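## 4. What the mending diaries say about hems

I went into the diary material expecting to write about holes. Holes are what most of the mending literature is about (elbows, knees, sock heels), and the diary booklet I handed out even had a little drawing of a hole on the front. So it was a surprise to sit down with the pages and find people writing about edges. Hems, cuffs, the turned bottom of a sweatshirt, the strip at the end of a towel. They wrote about them with real irritation, and often long before they did anything about them.

Quick recap of the material, for anyone who skipped Section 3. I had 136 households keep a diary for eight weeks, starting in April, and together they gave me 3000 entries. Most came from Nanetti, where I live and where I could knock on doors when a booklet was late. The rest came from Plomton, which still has its mill housing and has a lot more people who learned to sew at home. An entry could be anything: something mended, something noticed, something thrown out, something moved to the rag bag. I didn't set a minimum length and you can tell. One household in Plomton sent me a page and a half on a single pillowcase and then wrote "sock" for the following day.

### 4.1 The long wait before mending

The first thing I want to get across is how long people live with a hem that's coming down. I had coded for a "noticing" entry and a "doing" entry, and with holes the two tend to sit close together, sometimes on the same page. A hole in a sock is annoying the moment your toe finds it. A hem can go on and on. One diarist noticed a dropped thread on a bath towel in the first week, mentioned it again in the third, and in the seventh wrote that it was "longer now, still fine." I love that entry. It's the whole section in four words.

I don't think this is laziness, and I got a bit defensive on my diarists' behalf when an early reader suggested it. People in both towns told me they were watching the edge. They'd tug at it when folding, see whether it gave, and put it back on the pile. The folding matters a lot here, and I'd missed that completely when I designed the booklet. I'd asked people to write when they sat down to mend. I should have asked them to write when they put the wash away, and if I ran this again that's the first thing I'd change.

There's a related problem with how hems get named. In Nanetti people wrote "the edge" or "the bottom bit." In Plomton they were more likely to say "hem," and a few separated a turned hem from a bound one without my asking. I ended up lumping all of these under one code, EDGE, and I'm still not sure I was right to. A binding fails differently. It comes away in a strip, and people seem to treat the strip as a separate object that can be cut off and forgotten. A turned hem stays part of the cloth as it comes down, so there's nothing obvious to cut.

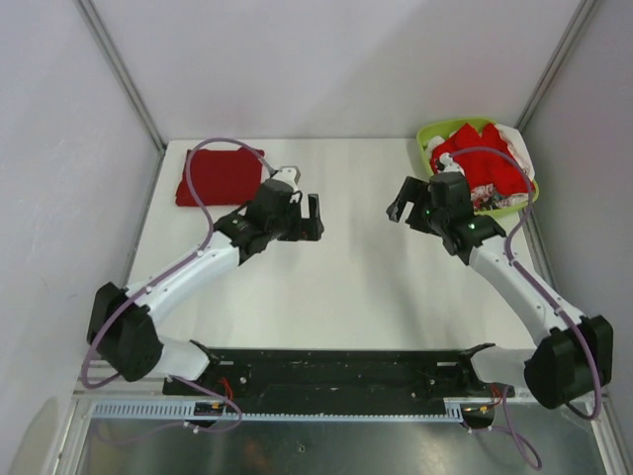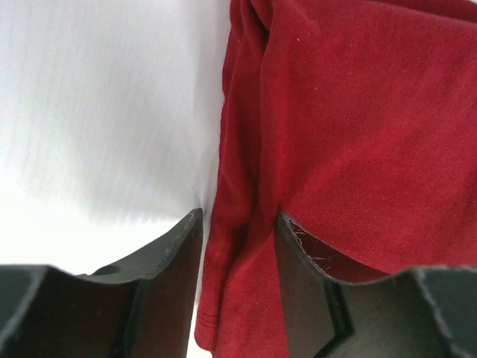
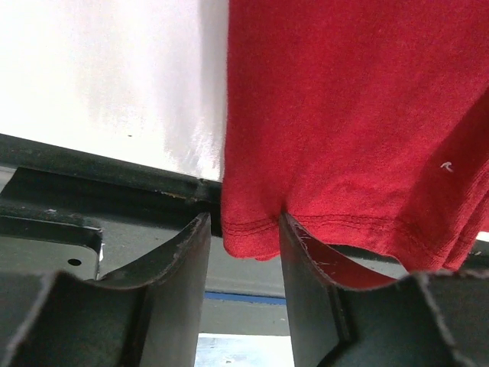 **Figure 7.** A tabletop work area (first view), and red fabric hanging, seen closer up (second and third views).

Knit goods give the diaries their messiest entries, and I had to go back and recode a fair number of them. The trouble is that a knit edge is allowed to look bad. It rolls, it stretches, it goes wavy after a few washes, and people can't easily say at which point the waviness turned into damage. Take the cloth in the third view of Figure 7: the lower edge is irregular and droops, but the lines of stitching along the folded hem run parallel, and I'd code that hem as holding. My second pass through the diaries was mostly a matter of applying that same rule, reading each entry for what it said about the stitches and ignoring what it said about the shape. It moved a good many items out of "failing" and into "tired," a code I made up on the spot and have grown fond of. Diarists used the word themselves, too. There are tired towels all over the Plomton booklets, and one tired cardigan that comes up so often I started looking out for it.

### 4.2 Where the work gets done

When people do finally mend an edge, they seldom do it alone at a table with good light, which is how I'd pictured it. They do it in front of the TV, or at somebody else's house. Several of the Nanetti diarists saved things up for the Pirari, the drop-in sewing evening over the old library, and brought a bag along. The Pirari has two machines and a big table, and people go mostly for the company. Hems suit it. You can talk through a hem. A darn needs counting, and more than one diarist complained of losing her place because somebody had asked about her vacation.

The other route is to pay for it. Both towns have a tailor, and the one in Plomton, Rautiainen, turns up in a lot of booklets as the place where trousers go. It's always trousers! I found no entry where a towel or a T-shirt was taken to Rautiainen, and when I mentioned this to a couple of diarists they looked at me as if I'd suggested having a dishcloth dry-cleaned. So there's a line running through the linen closet between things worth somebody else's time and things worth only your own, and it doesn't follow price very well. One household owned bath towels that had cost more than any trousers in the house, and the towels got a safety pin.

I read this as a question of who sees the edge. Trousers go out the front door. A towel hem is seen by the family and maybe by a guest, and guests do matter: I have a little cluster of entries where a hem that had been left for weeks got done the night before a sister came to stay. I hadn't coded for visitors at all, so I can't give a proper count, and I'd rather leave it as a hunch than dress it up.

### 4.3 A note on the rag bag

Last thing before I move on to the interviews. I'd assumed the rag bag was the end of the line - the place where a thing stops being mended. In the diaries it leaks. Towels go in with a dropped hem and come back out when the dog gets muddy, and then they get washed with everything else and folded onto the good pile by whoever is doing the folding. I tracked one blue hand towel through three such trips in a single booklet. Its hem was never touched, and I've kept it in the data as "in use."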